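Irneck Guest House: Room Inspection Checklist
Room 21. Inspected 20th August by Farzana Marikar

Smoke alarm: tested, OK.
Window restrictor: OK. Opens 90 mm, within our limit.
Bedside outlet: faceplate loose. Do not let the room until fixed.
Headboard and bed frame: bolts checked by hand, no movement. No splinters on the top rail.

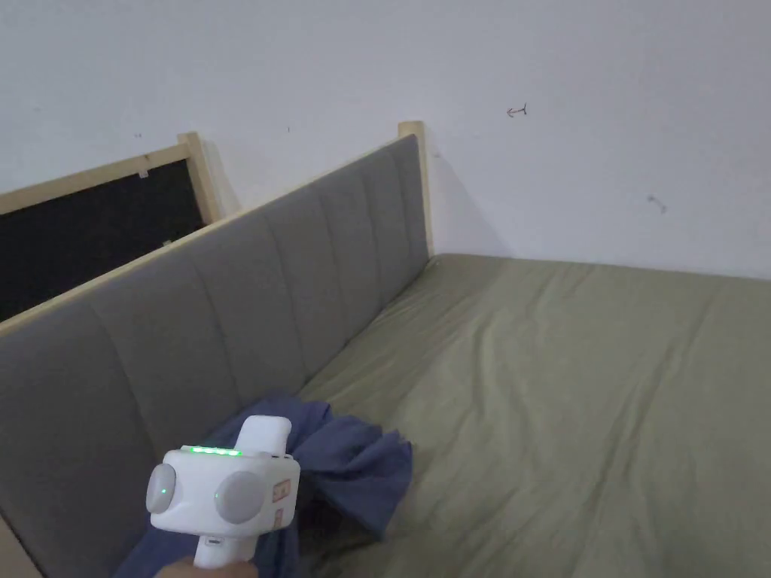

Gray padded headboard with pale wood top rail.

Hot water at basin: too hot on first test. Valve adjusted, retest needed.
Door closer: slams. Malsha Saha to adjust.
Escape route card: missing from back of door. Tharushi has spares.
Cleaning items: spray bottles must be labeled and kept out of guest rooms. Cloths to be replaced when worn.

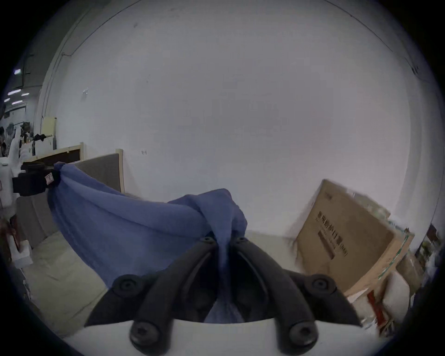 Blue cloth, thin fabric.

Result: fail, 2 items open (outlet, water). Card and door closer can be done the same day.
Reinspection: Nilmini Sikder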